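I finally swam my first open water race, and my shoulders would like a word with me.

If you've been reading this blog for a while you know I'm a pool person. I like a black line on the bottom. I like a wall every 25 yards so I can pretend I need to fix my goggles. So when Trinidad Orellana from my masters group started talking up the Lastmont Lake Swim back in the winter, I nodded along and figured she'd forget about it by May. She did not forget. She signed up both of us for the 800 and sent me the receipt.

The 800 is the short one, by the way. There's a longer course for the serious people, who were all standing on the beach in wetsuits looking like seals and eating bananas. I had on my old Konodow suit with the stretched-out straps and I'd eaten half a bagel in the car (nerves!).

Training was kind of a mess. I'd planned on 3 pool sessions a week plus a lake swim whenever the weather cooperated, and for the first month I stuck to it pretty well. Then work got busy, my kid got a cold, I got the cold, and we all sat around the house for what felt like forever watching cartoons and feeling sorry for ourselves. I think I made it to the lake twice total before race day. The second time I swam straight into a patch of weeds and screamed underwater, which you can do, if you were wondering.
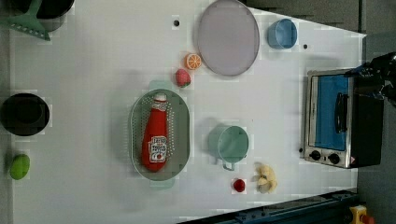
The thing I worked on most was sighting. In a pool you never have to look where you're going, and in a lake you have to pop your eyes up every few strokes to find the buoy, and if you lift your head too high your hips sink and you're basically doing push-ups in water. Siriporn Duangkaew, who coaches our early group at the Mansilla pool, had us practice with our eyes shut between breaths. I veered into the lane rope every single time. Always to the left! She watched me do this for a whole set and told me to breathe on the other side and see what happened. I hit the rope on the right. We decided this was progress.

So, race morning. Check-in opened at 6:30 and the parking lot was already packed, so we left the car way up on Cilham Road and walked down with our bags. It was chilly and gray and the water was flat, thank goodness. They wrote my number on both hands and one shoulder. I was 50, a nice round number, and Trinidad got 30 and was weirdly proud of it, like she'd been seeded.

I'd been told to start at the back and off to one side, and I'm so glad I listened. The horn went and everybody up front turned into a washing machine. I waited a few seconds, waded in and just started swimming easy. Somebody's foot got me in the chin early on, and I swallowed a good mouthful of lake, and for a minute I really wanted to turn around. My breathing was all over the place. I flipped on my back and looked at the clouds until it settled down, and a guy in a kayak asked if I was okay and I gave him a thumbs up and felt very cool.

After the first buoy it got fun! The crowd had thinned out and I found some feet to follow, a woman in a pink cap with a really steady kick, and I stayed right behind her bubbles all the way across the back stretch. Then I lost her at the second turn, drifted left (of course) and had to cut back in toward the finish arch. I bet I swam an extra pool length or two. Maybe more. I'm not looking at the watch map.

My time isn't anything to write home about, and I'm going to keep it to myself until I have a better one. Trinidad beat me by plenty and was already in her big coat with a cup of soup when I came staggering up the sand. My legs had completely forgotten how to walk. The soup was chicken and rice and I had two cups of it.

Things I'd do differently: put anti-chafe stuff on the back of my neck, because the red mark I've got there lasted for days. Bring flip-flops for the walk to the car. Use tinted goggles, since the sun came out right as we turned for home and I couldn't see a thing.

There's another swim at the end of the summer and Trinidad has already texted me the link twice. I haven't answered, but I did look up the price of wetsuits.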